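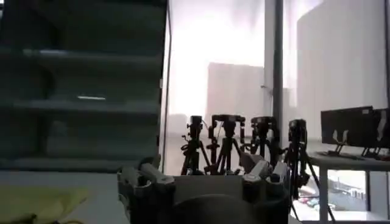 Re: [shelving-and-stock] Moving the parts room to dynamic bin locations?

Bhupendra Dwivedi wrote:

> Hi all,
> We had the Zonura people in during April and I came away pretty impressed.
> The idea is that you stop giving each part a fixed home. Whoever puts
> stock away scans any open spot, scans the part, and walks off. The
> software remembers. They say a room our size (893 part numbers, one
> counter, two shifts) would get back 20 percent of its shelf space and
> that picking gets faster too.
> Has anyone here done this in a small stockroom? Any reason not to?
> Bhupendra

Bhupendra,

I can think of a few reasons not to, and I'd want to see where that 20 percent comes from before you sign anything.

The space claim first. Fixed locations waste space when you size every bin for the most you will ever hold of that part. Fine, that's true. But the savings depend on how full your bins are now, and unless the Zonura people went through your shelves and measured, they can't know that. Did they? If the figure was on a slide before they walked in the door, it belongs to some other stockroom, probably one with forklifts in it.

I'm even less sold on the picking claim. In a big warehouse nobody knows where anything is anyway, so they all follow the scanner and it costs them nothing. Your counter people know where the half-inch fittings are. They can have one in a customer's hand before a scanner wakes up. Take that away and you have to win the time back somewhere, and I don't see where in a room that size.

We tried a version of this at Bhatt, when I ran the stockroom there. It was the Stastine package, so not the same software, but the same idea. We had 381 part numbers on it, the slow movers mostly. Put-away was great. Everyone loved put-away. Then somebody would pull a part in a hurry on second shift and skip the scan, or set a return down on the nearest open shelf meaning to deal with it later. With fixed homes you spot a stray because it looks wrong where it is. With floating locations nothing looks wrong anywhere. We'd find things at the yearly count that we had reordered twice.

To be fair to Stastine, the software did what it said. It told us where each part had last been scanned. I just think that is a different question from where the part is, and the sales pitch runs the two together.

Some things I would ask them, in writing:

What happens when the network is down? Ours went out one morning and we had 15 tickets stacked up at the counter by 9:30, with three people opening bins and looking in. A printed list from the night before helps, if somebody remembered to print it.

How do you find a part whose last scan is wrong? If the answer is "cycle counts," ask who does them and how many hours a week. We never got an honest number for that.

Can you go back? By this I mean can you export the whole location table in a form you can open in a plain spreadsheet. Idatell charged us for that when we moved off their system years ago, and I have been touchy about it ever since.

If you are short on space, there is a duller fix. Run a report of everything that hasn't moved in two years and get it off the prime shelves. Then cut the fast-mover bins down to what you really hold between deliveries. All it costs is labels and a few evenings. I'd do that before I paid for anything, if only so you know what the software would be adding on top.

The other thing I could live with is a split: fixed homes for everything the counter touches daily, and one bay of floating overflow for bulk. One bay is small enough to walk when the screen and the shelf disagree.

Maybe somebody on here has it running well in a small room. If so I'd like to hear it, but please say how long it has been in and what your last count looked like — the first six months don't tell you much. Ours looked terrific for the first six months.

Meenakshi Shakya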